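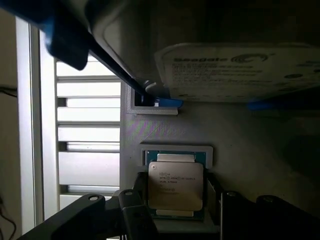 Ojeda pregunta, antes incluso de que hayamos publicado la galería entera, si no sería más fácil desmontar los PC a mano y dejar los brazos para otra cosa. Que con un destornillador y un café tarda 12 minutos por torre, dice, y que nadie le ha ganado todavía.

Pues seguramente, Ojeda, ¡pero qué aburrido! En el taller compartido llevamos desde julio con este montaje y cada tarde que le dedicamos salimos con más ganas de volver. La idea es sencilla de contar y bastante menos sencilla de hacer: dos brazos, una torre de sobremesa tumbada en la mesa y un soporte donde cada pieza tiene su hueco. Procesador, disco, tarjeta de expansión. Los brazos tienen que sacar y poner sin doblar nada, y luego repetirlo. Al proyecto lo llamamos Pultum, por una broma de la primera tarde que ya no tiene gracia pero se quedó.

Galería actualizada el 15/11/23. Vamos con ella.

El soporte y los huecos

El procesador de las pruebas es un Intel Xeon y descansa en su marco gris claro, con un reborde blanco que nos ha ahorrado muchos disgustos. Los discos dan más guerra. Pesan, tienen las esquinas duras y si entran torcidos se quedan atravesados a mitad de camino. El bueno de los nuestros es un Seagate, y lo mejor que le ha pasado son las pestañas azules del carril, que vienen de maravilla como referencia para saber por dónde agarrar.

El primer soporte lo dibujamos con las paredes demasiado justas. Van 11 versiones y la de ahora nos encanta - tiene chaflán en las entradas y perdona un poco cuando el brazo llega desviado.

Dentro de la torre 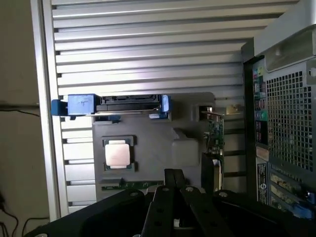

Elegir la torre nos llevó más tiempo que montar la mesa. Queríamos una carcasa de las que se abren sin pelearse, y la encontramos en el lote de equipos retirados que nos vendió Ivley por 70 euros. Dentro hay de todo y muy junto: con los dedos negros de la pinza metidos ahí, entre la tarjeta de expansión y el procesador no sobra sitio, y los cierres azules del carril de disco se convierten en el mejor amigo de cualquiera que programe trayectorias. Los puertos rosa y verde de audio también sirven, por cierto, porque destacan muchísimo y nos ayudan a orientarnos cuando repasamos las grabaciones a cámara lenta (sí, las repasamos, y con palomitas).

Lo que más nos ha enseñado esta parte es a ir despacio. Al principio bajábamos a una velocidad que daba miedo. Ahora la aproximación final va al 50 por ciento y el último tramo todavía más lenta, y se nota un montón en lo tranquilos que estamos todos alrededor de la mesa.

Los dos brazos en la mesa

Con un solo brazo se puede hacer casi todo, pero con dos es otra historia. Uno trabaja en el soporte y el otro se ocupa de la caja, y cuando la coreografía sale bien es una gozada. La mesa es de perfil de aluminio ranurado y se la recomendamos a cualquiera: mueves una pieza, aprietas y a seguir. El soporte gris va a la izquierda de la torre, con los rieles a varias alturas para que las tarjetas queden de pie. El programa que reparte los turnos entre los brazos se llama Jultley, lo escribimos en el taller y todavía tiene sus manías, sobre todo cuando los dos quieren pasar por el mismo sitio. 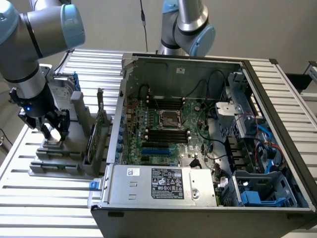 Lo que viene ahora

Nos faltan los cables SATA, que son blandos, se mueven y no hay forma de que estén dos veces en la misma postura. También queremos probar con la memoria, y eso son palancas pequeñas y bastante fuerza en poco espacio. Si tenéis módulos viejos en un cajón, nos vienen genial aunque no funcionen, mejor cuantos más.

Y Ojeda, el reto de los 12 minutos queda aceptado. Trae tu destornillador, el café lo ponemos nosotros.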